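Saber: a task planner for simulated kitchens

Hi, I'm Fadwa Hajji, and I look after Saber at Clirus. If you've ever spent a whole Sunday hand-tuning waypoints so an arm can get into a refrigerator and back out again, this one's for you (I've been there, and I did not enjoy it).

Saber sits between your task description and your motion controller. You tell it what should end up where, it works out an order, picks the grasps and hands over paths your controller can follow. The fridge kitchen is my favorite scene to show people – shelves, drawers, a door, open boxes and food in odd shapes, all packed into one tight space! 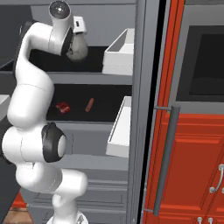 Page last changed: May

What you get

The planner itself, plus Eren, our scene reader. Eren takes the simulator state and turns it into a plain list of objects and surfaces. You can edit that list by hand if you like, and I do it all the time when I want to try a silly layout without rebuilding the kitchen.

There's also the path checker, written by Younes Benmoussa. It tests the whole arm against the scene, elbow included, and it's the part I'd miss the most. Shelves are hard on elbows. Give the checker a clearance value and it'll throw out anything that comes closer. I keep mine at 2 cm for refrigerators and open it up for countertops.

Grasps come from a small library of 344 templates. Round things, long things, flat things, box walls and so on. A sausage and a steak need pretty different approaches, and if the first template can't be reached Saber moves on to the next one and writes the reason in the log. Zaid Saab rewrote those log messages last winter and they're finally in words I can read before coffee. 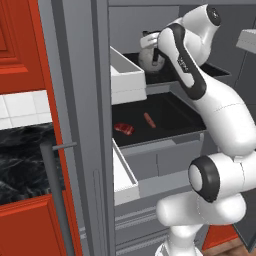 Saber in the fridge kitchen: gripper closed on a round white object, steak and sausage in the drawer below.

Running it

A normal desktop is fine. On mine, a plan for one object takes almost 100 milliseconds, and a crowded shelf takes longer. You can replay any plan step by step, pause it, nudge an object and plan again from there.

Saber plugs into the Dullden controller right out of the box. If you use something else, you'll need to write a small adapter; Bouchra Filali's guide comes with the download and has a working one you can copy.

Still missing: soft objects (everything is treated as rigid for now) and two-arm plans. Jayson Padilla is working on the second one.

Licenses

Single seat, $80 a year. Lab license, any number of seats in one building, ask me for a quote. Students can write to me too, and please tell me what scene you're using!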